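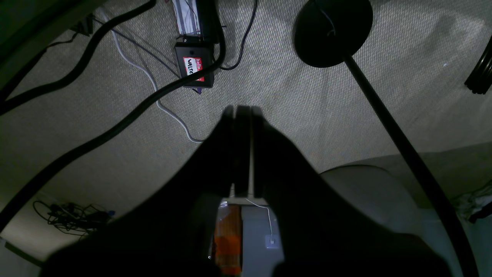

Lutoletti carpet in Oatmeal, with a round black lamp base and cables across it.

Lutoletti Woven Carpet, Oatmeal
Item 2868

A pale beige carpet with a fine, tight weave, made for work rooms, studios and home offices. The surface is close enough that a floor lamp stands flat on it and a desk chair rolls without catching. Under bright light the color looks lighter than it does in a shaded corner, so order a swatch first if you need to match a wall or a sofa.

Sold by the running foot from the Drulville warehouse. Cut edges are bound before shipping. Cut pieces can't be returned.

Care: vacuum with the brush roll off. Blot spills with a plain damp cloth and let the spot dry before you walk on it. Wei backing pads fit under this carpet and are sold separately. On a smooth floor we recommend one.

Cables can run over the carpet or under it. If they go under, keep them flat and out of the walkway.

Stosent Large Cloth, Gray
Item 984

Plain gray, cut as a rectangle, for covering a table, wrapping equipment or keeping dust off a bench. It folds down small enough for a drawer. Many customers lay it over a black table cover, where the edges are easy to see when squaring it up or folding it.

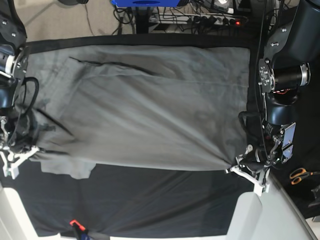 Stosent cloth in gray, spread on a black fabric-covered table, lower corners pinched.

Machine wash cold with similar colors. Tumble dry low and take it out promptly — it creases if left in the drum. Iron on the back at medium heat.

Sold singly or in cartons of 100. The black table cover is item 215 and ships from the same warehouse, so the two can go in one box.

Ordering
Carpet lengths are cut to order and leave the warehouse after the cloth does if both are on one order. Ask for a combined shipment if you want them together. For swatches and carton pricing, write to Paraschiva Dinu at the Drulville sales desk and include the item number.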